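Call for participants: needle driver comparison, suturing on tissue pads

Botness is looking for operators to take part in a bench comparison of two needle driver tips, Pisik and Rusard, mounted on the same arm and run under the same controller. The work is done at our Caldeira lab.

The task is interrupted suturing of a straight incision, using black thread and a curved needle. Each participant completes 11 trials per tip. Tip order is assigned by draw before the first visit.

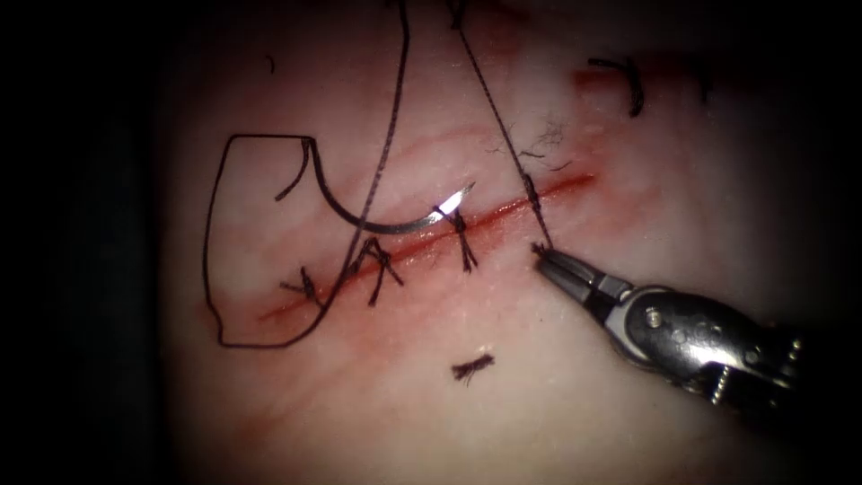

We record thread slip at the jaws, needle regrasps, knot spacing and time per stitch. Force is logged at the wrist at 100 Hz. Trials are scored afterwards by two raters who are not told which tip was used. A trial stopped by the operator is kept in the data and marked as incomplete – it is not repeated.

Who can apply

Surgical trainees, scrub nurses, veterinary surgeons and engineers with at least 96 hours of logged console time, on any system. You should be able to tie an instrument knot without prompting. Left-handed operators are welcome and should say so on the form, as the port layout is changed for them. Anyone who worked on the design of either tip is excluded.

What is involved

Two visits, both finished before the end of October. The first covers console setup, practice and the first tip. The second covers the other tip and a short interview on grip feel and visibility of the jaws. Video from the fixed and wrist cameras is stored under a participant number. 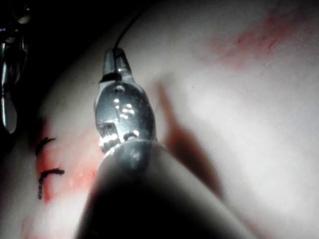

Lurdes Teixeira
Instrument Evaluation, Botness
2 Feb 2021

Payment is 600 euros, made after the second visit. Travel is refunded separately against receipts.

To apply, send a one-page summary of your console experience to Joana Morais, naming the systems used and the hours on each. Technical questions on the tips or the controller go to Jouko Jääskeläinen. Please do not ask for earlier results – they are withheld from participants until scoring is closed.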